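Risilley Residents' Bulletin
February

Home » Bulletin » Swap Room

SWAP ROOM: SHOES, BOXES, AND THE SHELF SITUATION

Quick one this month, typing between deliveries. Shoe swap is on again, back room at the Grernden Street hall, doors at 10 a.m., done by 2 p.m. Bring pairs, take pairs. No money changes hands, same as always. Kids' sizes go fast so come early if you need those. Really early.

We put out 500 flyers and I'm told they're all gone, so expect a line. Stroller parking is on the side by the ramp, please not in the hallway. The Pärn bakery is sending rolls again. Coffee is whatever's in the urn.

What we want: sneakers, rain boots, snow boots, dress shoes, soccer cleats, slippers if they're new. What we don't want: single shoes, anything with the sole hanging off, ice skates (we still have all the ice skates from last year, take them, please).

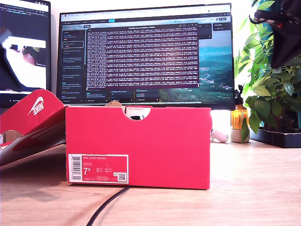
Boxes. If you still have the box, bring the shoes in it. Makes sorting so much easier, becuase the label does the work. A red Nike one like this, Court Royale, big 7.5 on the left part of the label, UK and EU sizes next to it, goes straight to the right table and I don't have to stick my hand in a shoe looking for a number. Stand boxes up with the label facing out. Lid can come off, tuck it beside the box or flatten it for the recycling pile. No box? Tie the laces together and put masking tape on the heel with the size in marker. US size please, we had a mix last time and it was chaos by lunch.

Empty boxes also welcome! The after-school group wants them for the model town, and Gunārs Baranauskienė is collecting for seed trays and photo storage. Leave them by the coat rack. Clean and dry, no tape all over them.

Shelves: the Steltano units are up in the back room, finally. Two of them wobble. Heavy boots on the bottom, light stuff up top, do not let children climb. The third is still in its carton waiting on a missing bag of screws, if anyone has spare ones with the hex heads let me know.

Leftovers get bagged at 2 and go to the county drop-off. Need 2 cars with decent trunks for that, and somebody who can lift. Tables need folding too.

Bulletin deadline for next time is noon on the last day of the month, short items only pls. Lost glove from the soup night is still on the hook by the door. Gray, left hand.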